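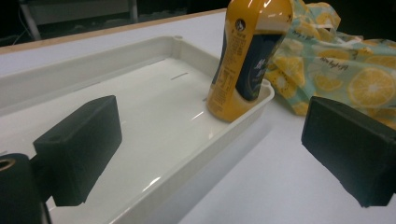 According to Revathi Annamalai, the price is fair but the waiting time for spare fingers is too long. She wrote this on Thursday in the customer forum of Skernirer, the small company from Nolville that began to rent out its hand-held gripper kit this month. Her comment has received 22 answers so far, and most of them agree with her.

The kit is called Kartha. It is made for teams who want to record handling tasks by hand and later use the recordings for training a robot arm. A person holds the gripper, does the task at a normal speed, and a camera on the tool records the work. No arm is needed on site during the recording, so a small lab can start on an ordinary table.

Skernirer offers the kit for rent at 611 dollars a month, with a minimum of five months. The price includes two grippers, the mounting parts, one set of replacement fingers and access to Hukside, the program that sorts and checks the recordings. Customers who need more than 12 hours of recording each week must ask for a separate offer.

Cloth is the part of the offer that gets the most attention. Soft things are difficult for a gripper, as they change their shape with every touch, and many buyers ask for exactly this kind of data – tea towels, napkins, small garments. 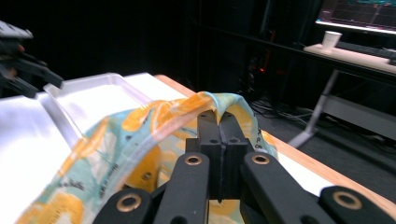 The fingers in the kit are narrow for this reason, and the company says a wider pair for bottles and boxes will follow in October. Both pairs will fit the same housing, and the change should take a few minutes with a hex key.

On the spare parts, Skernirer replied in the forum that it has changed its supplier and that orders inside the country will leave the warehouse after two working days. For customers overseas it gave no date yet. Annamalai answered that she will keep her rental for now, but she would like to see the delivery times written in the contract.

Registration for the next rental period is open on the company's website. Training for new users is held online and costs nothing extra.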